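About Pramau

Pramau is a school for adults who want to learn bookkeeping and office work. We started with one evening class in rented space above a print shop on Orberg Street, and we still teach in that building, although we now have both upper floors. Classes run in the daytime and in the evening, and most of our students have a job or children at home while they study with us.

348 people finished a course with us last year. Some came straight from high school. More of them had been out of school for a long time and wanted to move from shift work into an office, or needed to keep the books for a family business. We do not ask for any earlier training. You need to be able to read a page of plain English and do simple arithmetic, and we have a short refresher for people who are rusty on percentages.
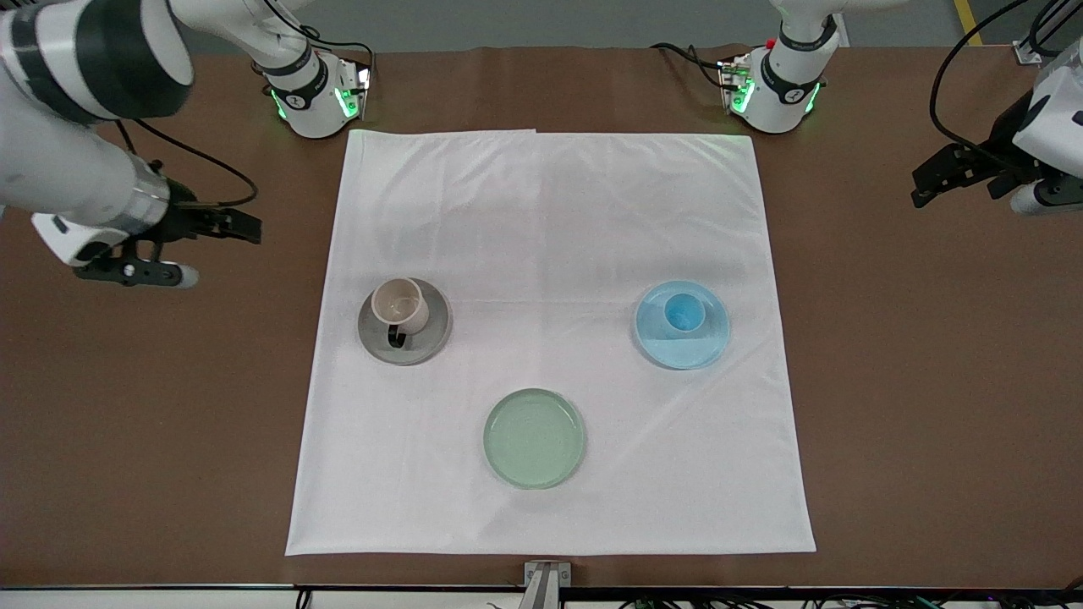
The main course is Bookkeeping One. It covers invoices, receipts, bank records, payroll basics and sales tax. Students work on paper for the first part and move to the computer after that. We have kept it this way because people who have filled out a ledger by hand find their own mistakes sooner when they get to the software. Bookkeeping Two goes on to year-end work and is open to anyone who has passed the first course, here or at another school.

Our office skills course is shorter. It deals with business letters, filing, phone calls and spreadsheets, and it can be taken alongside either bookkeeping course. There is one written test at the end and one practical test, and both can be repeated once without charge.

No class has more than 25 students. When a class fills up we open a waiting list, and if the list is long enough we add another section – usually in the evening, as that is what most people ask for.

All course books come from Studero, and we lend them out for the length of the course. You may write in the workbooks but not in the textbooks. Our library on the second floor holds 2,856 items, mainly books on tax, accounting and business English, and students can borrow from it for up to a year after they finish.

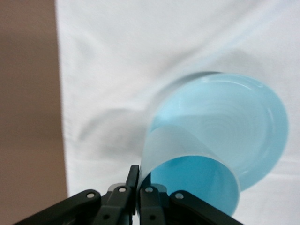 Stock records are the part of Bookkeeping One that students ask about most before they sign up. Each class keeps the accounts of a made-up housewares store called Vidal for the whole term, from opening the books to closing them. The goods are ordinary things that are easy to picture, so a light blue plastic cup is entered when it is bought, entered again when it is sold, and written off if it cracks. By the end of the term a student has done this with every kind of item in the store and has a full set of books to take home. Employers do look at them, and several graduates have brought theirs to job interviews.

Tuition is the same for day and evening classes and can be paid by the month. It includes the loan of books and use of the computer room outside class hours. Last year we also gave out fee help from our student fund, which stood at $3,079 when the term closed. To apply, fill out the one-page form at the front desk. You will get an answer in writing before classes start.

The next round of courses begins in April. You can visit beforehand and sit in on a class – please call the office first so that we can keep a seat for you. The entrance is on the side of the building, next to the bike rack, and there is an elevator.

Page updated January 21, 2021

25 shares
0 comments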